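Wereck hand-held gripper: buying and planning guide

For teams pricing manipulation recording kit. Last updated Sunday, June 7, 2026.

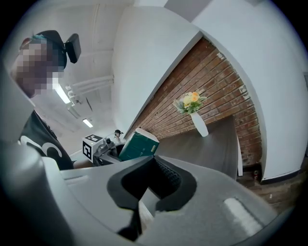

What you are buying

The Wereck is a hand-held gripper in matt grey plastic with black finger jaws. The operator carries it to the work, so a site can start recording tasks before it has paid for an arm. The inside of the jaw carries a textured grip pad. Pads wear and should be budgeted as a consumable.

There are two versions. The Wereck Single is one gripper with a charging lead and a carry case. The Wereck Pair is a left and right set with a shared dock. Both use the same jaws and pads, so spares can be held in common.

In stock at Cuvthorpe: Single
To order: Pair, next batch August

What is in the box

Gripper body with jaws fitted
Wide-angle camera, mounted and focused
Spare set of grip pads
Charging lead
Carry case
Printed fiducial cube

Not included: table, storage drives, head-worn camera, tablet. If your operators will wear a camera on a cap, order the Faulkner clip separately. It fits most caps with a stiff brim and will not fit a knitted hat.

Planning the space

Most buyers overspend on the room. An ordinary room with a plain table and working ceiling lights will do for household and tabletop tasks. Fluorescent fittings are fine if they don't flicker on the recording, so take a short test clip before you book operators. Bare brick, painted walls and wooden floors give no trouble.

Leave enough clear floor for the operator to walk round at least three sides of the table. The lens is very wide and will pick up ceilings, doorways and anyone standing nearby. Tell people in the room that they may be recorded, and decide who will blur faces before the files leave the building. Blurring takes staff time and is often left out of the budget.

Put the fiducial cube on the table where it won't be knocked. If an arm shares the table, bolt the arm down first and place the cube afterwards.

Budgeting for the first year

Grip pads: replace after 1000 grasps on rough objects. Smooth objects are kinder.
Batteries: one spare per gripper for half-day sessions, two for full days.
Storage: buy drives before the first session. Cloud upload over an office line is slow.
Props: books, vases, cups and so on. Second-hand is fine. Allow for breakages.
Operator time: usually the largest line. Trainees need a paid practice session.

Warranty and returns

The gripper body is covered for 24 months. Jaws and pads are not covered for wear. Unused kit can be returned within 5 working days of delivery, in its original case. Customers on a Nevesum service plan get a loan unit while theirs is being repaired.

Ordering

Send your delivery address, the version you need and the number of operators. Quotes exclude VAT and carriage. For orders that include an arm, please send a sketch of the table with its measurements.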